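Pillowcases, loft and the two-corner hold

The pillow post from February drew more mail than I expected, most of it on one subject: how to get a large pillow into a cotton case without ending up with a twisted core and an empty corner. Qusai Salameh wrote to say he had given up and now sleeps on the bare pillow with a towel over it. I would not go that far.

Some background on materials first. The pillows I have had through the house this year are a Nyitrai (fibre fill, 1,000 g) and a Kusum, which is lighter at 500 g and collapses within the hour. Cases are all plain cotton. The Wovora ones shrank on the first hot wash, enough that the Nyitrai no longer goes in without force. The Bikano ones kept their size at 83 cm on the long side, measured flat after line drying.

Thread count matters less than people think. My oldest case is 195 and has held up better than a denser sateen I bought to replace it. What matters for fit is the depth of the side seam and whether there is an inner flap. A deep flap holds the pillow in but makes loading slower.

The stage that decides the result comes after the pillow is in. Take the case by one edge, at two points about a pillow's width apart, and let the weight settle. Wrinkles will run away from each hold, and the edge between them will sag a little. If one side bulges and the other lies flat, the fill has rotated and wants turning back before you smooth anything.
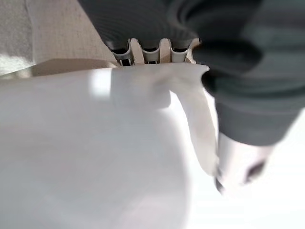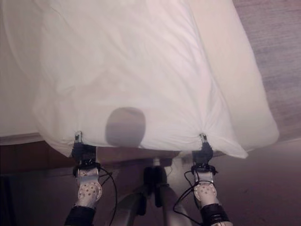 White pillow in its white cotton case, held at two points on the lower edge (second picture).

Creases that start at the holding points can be ignored. They go when the edge is let go and the case is pulled straight. Creases along a side seam are a different matter, and usually mean that the case is too narrow or that the pillow has gone in off centre.

My order of work, for what it is worth:

Turn the case right side out and shake it.
Fold the pillow lengthways, loosely.
Push it to the far end and release the fold.
Fill the far corners by hand, from inside.
Hold by the open edge and let it settle.
Tuck the flap, if there is one.

I iron the cases slightly damp, on the cotton setting, seams first - the hem is two layers and takes longer to dry. No starch. It makes the fabric noisy at night and I could find no benefit in how the case wore.

The Kusum is going to the spare room. I am still looking for a case with a deeper flap that will take the Nyitrai after a hot wash, so if you have measurements for one, send them with the wash temperature included.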